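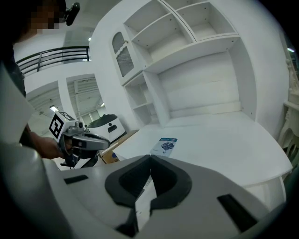
*Fig. 1. Desk with hutch and a booklet on the desktop, with two hand-held grippers.*

## Unit 12: Can a machine tidy a desk yet?

Read the Flellcombe handout on grasping before this one.

Picking up a box is mostly solved. Picking up a thin booklet from a flat desktop is still hard. The jaws need something to close on, and paper lying flat gives them almost nothing. People slide a sheet to the edge or lift a corner with a fingernail. Most two-jaw grippers can do only the first of these, and slowly.

Shelves add a second problem. The gripper has to go in straight, let go, and back out without touching the divider. White furniture makes it worse, as depth sensors and cameras often lose the edge of a board against a panel of the same color.

**Class exercise results (Illis lab, January)**

| Task | Tries | Done |
|---|---|---|
| Booklet, desktop to shelf | 160 | 21 |
| Small box, desktop to shelf | 160 | 133 |

A try counted as done only if the item stayed on the shelf after release. Dropped items were not retried.

Notes on the table:

- Most booklet failures came at the pickup.
- Opening a cabinet door by its knob was left out. It comes back in the Drirnar unit.

**For next time:** write one page on which chore in your own home you would hand over first, and which step would fail. Use the Vasilakis checklist.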